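Zollent cleans and turns over short-stay rooms and staff lodgings. We are hiring room attendants for the day shift, 8 positions, to start in May.

The work has changed. Picking up left-behind items used to be done by hand, room by room. Attendants now do part of each shift with a hand-held gripper, and those recordings train the machines that will take over the bending and sorting. You still strip beds, check linen and decide what is rubbish and what goes to lost property.

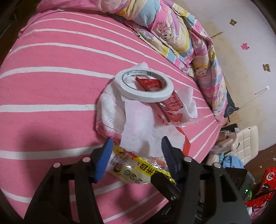 Clearing a bed: tape, tissue and wrappers before the sheet comes off.

Shifts are 10 hours with paid breaks. Gripper training is paid. No current attendant loses hours under the changeover, and this is written into the contract. You need to be able to stand for long periods and read basic English labels.

Apply to Fengying Shen at the Zollent front office by 26 November 2022.

Comments (3)

Gaurav Thakur
Is the gripper heavy? I have a bad wrist.

Fengying Shen
You can swap hands and swap tasks. Tell us when you apply.

Yatziri Z.
What happens to the jobs once the machines are trained? The ad only covers the changeover.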